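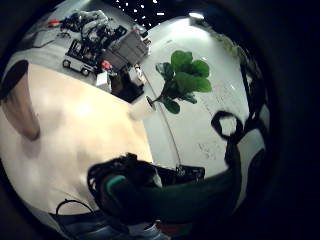 The pale tabletop and the scribbled-on white wall at the Tuston Street hall, Ziltdale.

Ziltdale's shared workroom will shut for 17 days in December so its big white wall can be scrubbed and repainted. The faint grey handwriting has outlasted two cleaners and a strongly worded email. Bookings manager Dragica Dervishi has set aside $1,240 for paint. "I can't read a word of it," she said, "but I've had 24 requests to keep it." Anything left on the floor needs to be labelled and gone by noon on the first day.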